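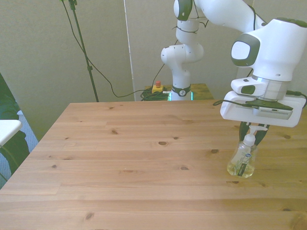
Hulow Community Hall Association
Minutes of the Fall General Meeting

Posted 9/15/19 by the Recording Secretary
5 shares | 18 comments

Present: the officers, the building group, the kitchen group, and members. The sign-in sheet is in the binder by the office door. The chair confirmed that there were enough members to vote.

The meeting opened with a reminder that the side exit sticks and has to be pushed from the bottom. The work order for it is covered under Building.

1. Minutes of the last meeting

The minutes of the spring meeting had been sent out by email and posted on the board. One correction was asked for. The minutes said the piano had been given to the association. It is on loan from a member family, and they may ask for it back at any time. The correction was made and the minutes were approved.

2. Money report

The report was handed out on paper. Income from hall rentals was a little lower than last year. Most of the drop came in the summer, when two family reunions moved to the lake pavilion at Nimska. Income from the Saturday suppers was up.

The largest expense was the septic pump-out, which had been put off once already. The insurance bill has not come yet. The office expects it to be higher and has set money aside for it.

A member asked why the propane line was so low. The tank was filled late in the spring and has not been filled since. The next fill will show up in the winter report.

A member asked whether the association still pays for the second phone line. It does. The line was put in for the fax machine, which was thrown out. Motion to cancel the line. Seconded and passed.

The report was accepted.

3. Building

Roof. The patch over the coat room held through the August storms. There is a new stain on the ceiling tile nearest the stage. The building group went up and found a lifted flashing at the vent pipe. It has been nailed and sealed for now. Clido Roofing looked at the whole north side and gave a written price for replacing it. The price was read out. There was a long discussion about whether to do the north side alone or wait and do both sides together. Members who were here for the last roof said the two sides were done a year apart and the seam at the ridge was never right. Others said the money for both sides is not there and will not be there for a while.

Motion to get a second written price, covering the north side alone and both sides together, and to bring it to the January meeting. Seconded. Passed with one against.

Side exit. The door has swelled and the closer is worn out. A new closer has been ordered. The bottom of the door will be planed when it is taken down. Until then, anyone opening the hall should check that it opens before letting people in. The fire inspector did not write it up but did mention it.

Floor. The main floor will be screened and recoated the week after the harvest supper. No rentals have been booked that week. Nobody is to walk on it for five days, including in socks. The stage can be reached through the back hall.

Parking lot. The low spot by the mailbox was filled with gravel and has already gone down. The building group thinks the culvert under the drive is crushed at one end. The county will be asked whose culvert it is before any digging starts.

Heat. The thermostat in the main hall was found set to 80 on three mornings. A locking cover will be put on. Keys go to the office and the kitchen group.

4. Kitchen

The big refrigerator is holding temperature. The small one is not and has a sign on it. Please do not take the sign off. The kitchen group asked for permission to buy a used commercial unit if one comes up for $300 or less. Motion made, seconded, and passed. If the price is higher, it comes back to the members.

The kitchen inventory was done in August. The hall is short on soup spoons and has far more gravy boats than it needs. Gravy boats will be put out on the free shelf at the harvest supper. Anyone who took home a roaster after the spring supper is asked to bring it back. The lids too.

Renters have been leaving food in the freezer. The rental form will now say that anything left is thrown out the next morning. The kitchen group asked that this be put in larger type than the rest of the form.

There was a question about the dish machine and whether renters can use it. They can if someone from the kitchen group has shown them how. They are not to put the wooden salad bowls in it.

5. Harvest supper

The date is set and the posters are up at the post office, the feed store, and the Khattak Market. The market is giving the potatoes again. A thank-you card was passed around for signing.

The menu is the same as last year with one change. There will be a meatless main dish, since several people asked for one. The kitchen group has tried two recipes and is leaning toward the baked squash.

Seatings will be at 5 and at 6:30. Last year people at the first seating stayed to talk and the second seating stood outside in the rain. Dessert will be served in the back room this year so that the tables can be cleared and reset. Coffee will go back there as well.

Ticket price was discussed. Some members wanted to raise it by a dollar. Others said the price was raised last fall and the posters are already printed. It stays where it is. Children under five eat free.

Take-out will be handled at the kitchen window. Last year the take-out line ran into the seating line. A rope will be put up. Take-out orders have to be called in by noon on the day of the supper.

Pie sign-up is on the board. There are 21 pies promised so far, most of them apple. The kitchen group would like more pumpkin and something without nuts. Please put a label on the bottom of your pie plate.

Setup starts at nine in the morning. People who can lift are needed for the tables. People who can stay late are needed more, because cleanup was left to the same few last year and went on until almost midnight.

6. Rentals and calendar

The quilting group has asked to move from the back room to the main hall for the winter months. The light is better and they can leave more room between tables. The exercise class already has the main hall that morning. The two groups were asked to talk to each other before the association decides anything. The office will put it on the calendar when they agree.

A request came in to rent the hall for a wedding next June, with a band. The neighbors to the east have asked in the past that music end by ten. The renter has been told this and has agreed. The deposit has been paid.

A renter in July did not get the cleaning deposit back and wrote a letter. The letter was read. The hall was left with tape on the walls and confetti in the heat registers. The rental form does say no confetti. After discussion, members agreed to return half of the deposit and to hang a copy of the rules inside the front door where people will see it on the way in. Motion made, seconded, and passed. Two members did not vote.

The paper calendar in the office and the one on the website did not match for part of August. The office will keep the paper one as the main calendar and update the website from it once a week.

7. Library corner

The shelves are full. Donated books have been stacked on the floor under the window, and some of them got damp. For now the corner will take only paperbacks and children's books. Encyclopedias will not be taken. A box was left on the step last month with no note, and it had to be hauled to the dump at Nimska at the association's expense.

The puzzle exchange is doing well. Please mark on the box if a piece is missing.

8. Old business

The sign at the road. The lettering is faded and the post leans. A member has offered to repaint it over the winter if it can be taken down and brought indoors. Agreed. A temporary banner will hang on the fence.

First aid kit. Restocked. The old one had expired ointment and no bandages at all.

Key list. There are 18 keys out, and the list has names for fewer than that. Everyone holding a key is asked to tell the office before the January meeting. If the list cannot be straightened out, the lock will be changed and new keys given out against a signature.

9. New business

A member proposed a monthly coffee hour, open to anyone, with no program. It would cost very little. There was general support. It will be tried through the winter and looked at again in spring. Two members will open the hall and make the coffee. Bring your own mug.

A member asked whether the hall could be opened as a warming place if the power goes out, as it was during the ice storm. The heat will run on the generator but the well pump will not. The building group will find out what it would take to run both and report back.

A member asked that meetings start on time. The chair agreed.

10. Next meeting

The next general meeting will be in January, after the holidays, with a snow date one week later. Roof prices, the culvert, and the key list will be on the agenda. Send other items to the office in writing.

Motion to adjourn made, seconded, and passed. Members stayed to fold the chairs and stack them under the stage. Two chairs with loose legs were set aside for repair and should not be put back in the stack.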